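House rules for a shared robot bench: a talk with the lab lead at Castarel
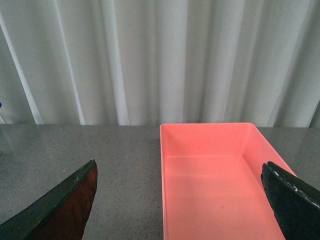 Why write rules at all

Castarel runs its tabletop robot work out of a converted print shop in Bestetstead. Four arms share the floor, and people from three teams take turns on them. Until last October there was no written practice for using the benches. Each team had its own habits, and the recordings showed it.

"You could tell who had been on shift by looking at the data," the lab lead told us. "One group left tools on the table. Another moved the tray between runs and didn't log it. None of that is wrong by itself, but you can't put those runs in one set and expect them to match."

The lab now works from a document called the Sullis sheet, after the meeting room where it was drafted. It runs to two pages. The first draft had 87 rules and was, in the lab lead's words, "a thing people signed and never opened." The current one has 20.

What goes on the table

The first part of the sheet covers the bench itself. The table is cleared before a session, and only the items named in the task plan go back on it. A curtain hangs behind the table so that people walking past don't end up in the wrist camera's view.

"We argued about the curtain for a long time," the lab lead said. "Some people wanted a busy background, and there are good reasons to want that. We agreed that a busy background is fine if the plan calls for it. What we don't want is a background that changes by accident."

Trays get their own rule. A tray is checked before the first run and wiped if there is anything in it. If it has to be moved during a session, the operator stops recording, moves it, and writes down the time.

Checking the fingers

Gripper fingers are inspected at the start of every shift and again after every 600 grasps. The sheet asks for a look at the pads, the tips and the edges, and it separates marks from damage. Scuffs are noted and left alone. A loose pad or a crack means the finger comes off.

"New operators want to change a finger as soon as it looks rough," the lab lead said. "I'd like them to write it down and keep going. A worn finger can still hold things fine. A finger swapped in the middle of a session with no note gives us a problem we may not find for weeks."

After any swap, the arm is taken through a short set of open and close moves at low speed, with hands off the table. Only then does the session start again.

Hands and reach

The safety section is the shortest. No hands inside the marked reach while the arm has power to move. The operator keeps the stop button within arm's length. Resets are done with the arm paused, and the person who paused it is the one who starts it again.

That last line came from a near miss in which one person was placing a part and a second person, thinking the bench was ready, pressed start. The arm was at low speed and no one was hurt. The rule was on the sheet the next morning.

Asked if Castarel follows an outside standard, the lab lead said the company's safety review does, and that the sheet doesn't replace it. "The review covers the machine and the room. The sheet covers what you do at nine in the morning when you sit down."

What has changed

The lab went back through its session logs this summer. Of 174 sessions recorded under the new sheet, 20 had to be set aside, most of them for missing notes. The lab lead has no good number for the time before, as the logs weren't kept well enough to count.

There are still complaints. The notes take time, and operators say the form asks for the same thing twice. A shorter form is being tried on one bench. The lab lead also wants a rule about lighting, which is currently left to whoever gets in first.

"We have blinds and we have overhead lights, and people mix them however they like," the lab lead said. "That's the next one to settle. I expect it will take longer than the curtain did."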